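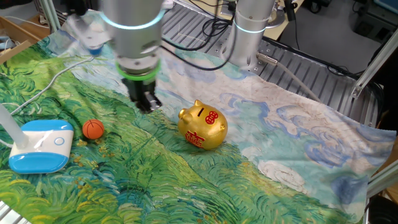

Part two: laying the mat and finding a home for the pig

If you've done part one, your table is standing level and you've stopped swearing at the feet. Well done! This part is the nice bit. We're going to put the cloth mat down on the slats, get it as flat as it wants to go, and settle the money box on top so that it stays put and you can reach the slot.

I've written this for the slatted aluminium table, as that's what I have and what most people write to me with. If yours has a solid top (the Skov one does) you can skip step 2 and the note after it.

What you need

The printed mat
A soft clothes brush or a clean, dry hand
An iron, and an old pillowcase to go between it and the print
A bit of thin non-slip netting, the sort that goes under rugs
Your money box, empty for now

My mat is the swirly one in the Van Gogh manner, all green grass on one side and pale sky and curly clouds on the other. Yours may well be different, but the steps are the same for any printed cloth. Hemik sell theirs folded and Geteck send theirs on a tube, and I'd pay a bit extra for the tube every time, as fold lines are a nuisance to get out.

Getting the cloth ready

1. Unroll or unfold the mat face down on a bed or a clean floor and leave it overnight. I know, I know. Do it anyway.

2. Run your palm along the table slats and feel for swarf, grit or a raised edge. The ridges will show through thin cloth if there's anything sitting on them, and a sharp bit will pull a thread. Wipe along the slats, never across them, or the dirt just drops into the grooves.

Note: a dry paintbrush is the best thing I've found for the grooves. Morenike Tamuno wrote in to suggest a toothbrush, which also works but takes ages.

3. Iron the back of the mat on a low heat, with the pillowcase in between. Keep the iron moving and turn the steam off. Let the cloth cool flat before you pick it up.

Caution: never iron the printed side, and never iron the mat on the table. Aluminium gets hot very fast and holds on to your fingers' attention.

Laying it down

4. Cut the netting 3 cm smaller than the mat on every side and lay it on the slats. You can do without it, but the cloth will creep every time somebody leans on it.

5. Decide which way round you want the picture. I like the grass to the left and the sky going up to the right, but there's no rule about it. What matters is that you choose before you start smoothing, as turning a mat this size round afterwards means going back to the beginning (ask me how I know).

6. Hold the mat by two corners and lower the nearest edge first. Then let the rest down slowly, so that the air goes out ahead of it.

7. Smooth from the middle outwards with the brush. Don't pull at the corners! Pulling gives you one long crease where you had two little ripples.

8. Let any spare cloth hang over the side of the table. Mine drapes over along one edge and I've left it like that – it looks softer, and the weight of it helps.

Note: you'll still get a few folds and wrinkles, especially in the paler parts of the print where they show up more. Mine has them in the sky and I stopped minding long ago. They move about as the cloth relaxes, so give it a few days before you decide it needs ironing again.

Note: if you have cables on the table, lay them loosely over the slats with some slack. A cable pulled tight against the edge of the mat will drag it along whenever either of them is moved.

Settling the pig

My money box is a ceramic pig, shiny gold, with a big red Chinese character on its belly and the slot in the top of its back. Ceramic pigs are heavier than they look once they're fed, and they slide very nicely on cloth, so take a little care here.

9. Wipe the feet with a barely damp cloth and let them dry. Feel underneath for rough glaze. If you find any, stick a felt dot over it.

10. Smooth the patch where it's going to stand one last time, then set the pig down from straight above. Sliding it into place will ruck up everything you did in step 7.

11. Put it somewhere near the middle of the mat. Mine faces left, towards the grass. Gold against green looks lovely, and a shiny glaze can get a bit lost against a pale print.

12. Test it with one coin, dropped in from just above the slot. If the pig rocks, lift it off (both hands) and look for a fold under one foot.

Caution: don't pick it up by the ears. They're for looking at.

Caution: a full box should be emptied before you wash the mat or move the table. Ngozi Eze carried hers across the room on the cloth like a stretcher and had to go looking for coins under the cooker until bedtime.

Looking after it

Shake the mat outside when it looks dull and wash it cool, on its own, inside out. Dry it flat if you've got the room. Julton's care label says to line dry, and that's fine too, but peg it along the short side or you'll get peg marks right in the part you look at.

The pig only needs dusting. A soft cloth, nothing gritty, and no metal polish whatever the colour of it. Go gently over anything painted in red.

Last checked 21st August. Part three covers the side shelf and what to do if the brackets came without washers.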